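Notes from the shared workshop, Grernby, for anyone building a pair of hand-held grippers. Updated 7 April 2024.

**Start with the table.** A small one will do. Lay a sheet of white board over the top and leave a strip of wood showing at the far edge, so you can tell where the board ends. Pencil the corners if you plan to lift it off. Ours gets scuffed and we just flip it.

**Black sleeves.** Pull them down to the wrist before you pick up the grippers. Leave a loop of cable at the back of the hand, long enough that you can turn your palm up without a tug on the plug.

**Pick cheap, awkward things to grab.** Seasoning packets are good. They slide, they fold, and they cost next to nothing. Set a clear tub at the back right and work toward it. 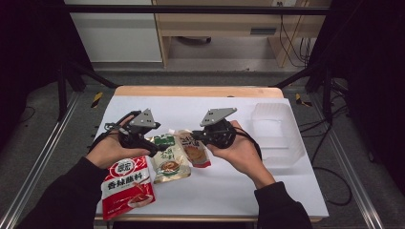
*Both grippers at the packets, tub at the back right.*

**Jaws.** Damir Todorova cut the first set too smooth and packets slid straight out of them. A light rub with 120 grit fixed that. Tighten the screws by hand, run it for 2 hours, then check them again — they do back out.

**Shiny packets.** Red plastic throws a lot of glare under a ceiling light. Turn the packet a little before you move the lamp. If that doesn't help, press the wrinkles out with the side of your hand. 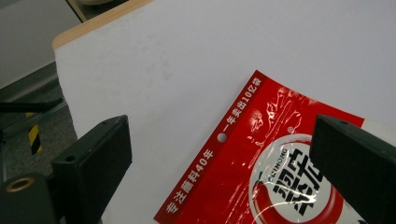

Wipe the board with a damp cloth when you finish, and let it dry before you put anything back on it. Seasoning oil from a split packet will creep under the jaws, so take them off and wash them with dish soap.

**Floor.** Stick striped tape near the back corners of the table. If someone bumps a leg, you can set it back in a few seconds. Periklis Nikolaidis also keeps a list of cable lengths on the shelf by the door; the long one is 188 inches and it is the one to use if you need to reach the far outlet.

**Spares.** Keep 4 extra jaw screws in a jar with a lid. Lefteris Kokkinos has the drill bits.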